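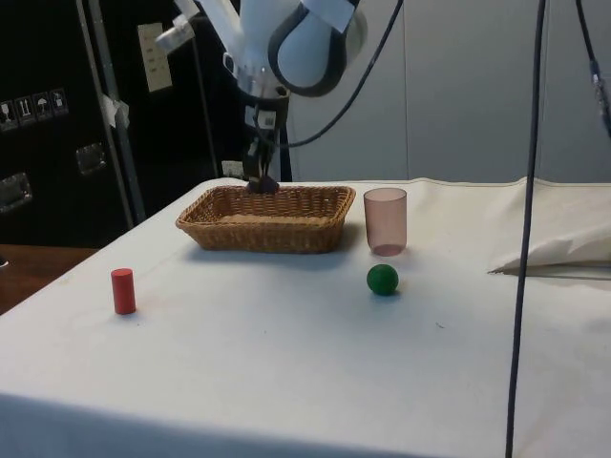 The Valtier sketching easel folds down to the size of a rolled umbrella and costs 108 pounds. I took mine round the Unthorpe open studios in September, drawing in other people's rooms for two afternoons. It holds a board up to A2 and sets up in 40 seconds. A woven basket on a white cloth, creases and smudges included, is a fair test of any easel, with all that fine hatching, and the board stayed put.

The leg clips are stiff - mine pinched twice. Good, but try the cheaper De Luca first.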